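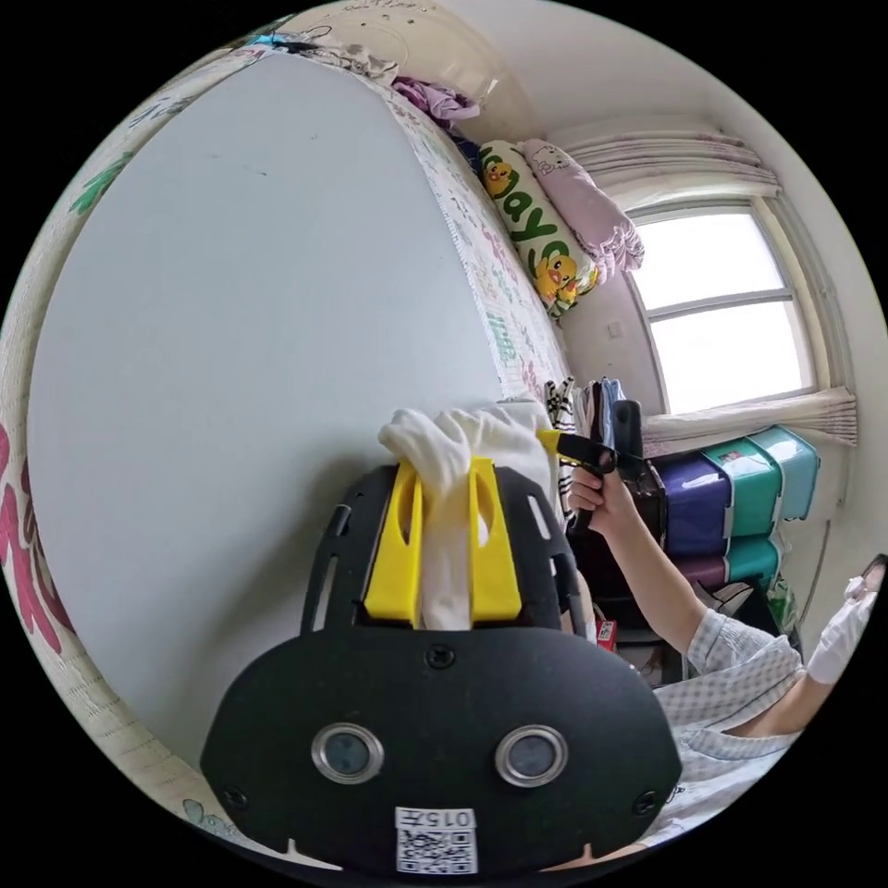 What was the project meant to find out? Whether a fixed order of work shortens the time needed to make up a small bedroom and sort the clothing left on the bed.

The project was carried out by Mizanur Howlader for the household methods course and handed in on Aug 29, 2018. The work order tested is called the Horkgate order in the course notes. It puts large items first, then bedding, then clothing. The comparison order, Nalach, starts with the clothing and leaves the mattress until last.

1. Setup

The room has one window with pale pink curtains. Loose items at the start of a run included pillows, garments and bedding. The two pillows near the window, one with ducks and one with a cat face, were treated as a single class, although their covers differ. A white cloth was handled as a separate item and logged under linens.

Each run was limited to 21 minutes. Time was kept with a kitchen timer and written down at the end of every step. Runs stopped early by a phone call or a visitor were thrown out and repeated.

2. Bedding stage

The quilted cover has a fine grid of stitching, which helped with alignment: the stitch lines were set parallel to the long side of the bed. The printed characters and animal-like figures are scattered and gave no useful reference. The white blanket was rolled and scored as finished when it held its shape for five minutes without being touched. Flat folding was tried in April and dropped. It took up too much of the bed, and the clothing then had to be moved twice.

Clothing went into a light blue plastic basket. Striped and plain garments were not separated at this stage. Heaping above the rim was allowed, but a garment that fell out counted as an error and was put back before the timer was stopped.
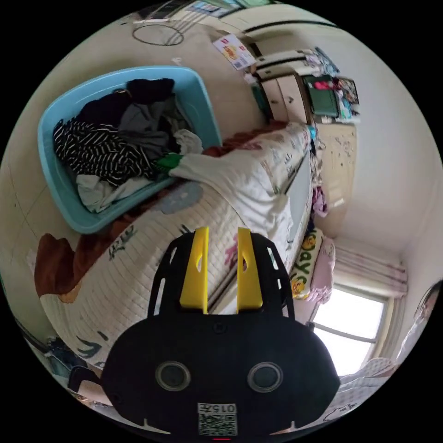
3. Results and limits

The Horkgate order was faster in most runs. The mean saving was about 100 seconds per run. Most of it came from handling the blanket only once. Error counts were similar for both orders. One person did all the work, so practice effects cannot be ruled out. A second room, with a narrower bed, should be tested before the order is recommended.

Contact: Mizanur Howlader | Copyright 2018 | Back to top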